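Why I want my club to stay small

Planddale went up in May, and I've been grumpy about it ever since. I know how that sounds. I've stood behind the same goal for most of my adult life, through rain and relegation and one terrible season when we couldn't score from a corner to save our lives, and now we're finally in a division with proper floodlights and I'm moaning.

But hear me out! Our old ground held 2000 people if everyone breathed in. The league wants 3000, so we've got a new stand going up on the far side, sponsored by Niltix, and season tickets have jumped 43 dollars to help pay for it. That's not a fortune. It's still two or three away trips for a lot of the folks I stand with, and I've already noticed gaps where familiar faces used to be.

Then there's the team. We went up on the back of a midfield that had played together for 3 years (same pub, same awful haircuts, same little passing triangles down the left), and by July two of them were gone. One was sold to Standow, the other just wasn't offered a new deal. In came four loan players whose names I'm still learning. They're good, I'll admit it. The kid on the right wing is quick as anything. He'll be back at his parent club by January. 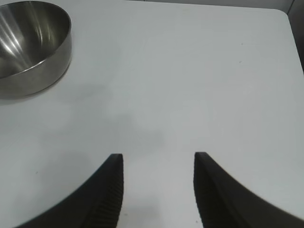
Othmane Fahmy wrote to me after I said some of this on the supporters' forum, and he wasn't having it. Small clubs that refuse to grow don't stay cozy, he told me, they go bust. He's watched it happen to his first team, who turned down promotion on cost grounds and folded two summers later with the grass up to your knees. He'd pay the extra money twice over to have them back.

I've chewed on that a lot, and he's got a point about the money. I don't want us to turn down promotion. What I'd like is for the club to slow down a bit - keep a cheap section behind the goal, and give our own youth players real minutes before phoning round for loans. Zhong managed it when they came up. They finished fourth from bottom, and the place was packed every week with people who knew every player by his first name.

Fourth from bottom would suit me fine, and I've renewed my ticket anyway.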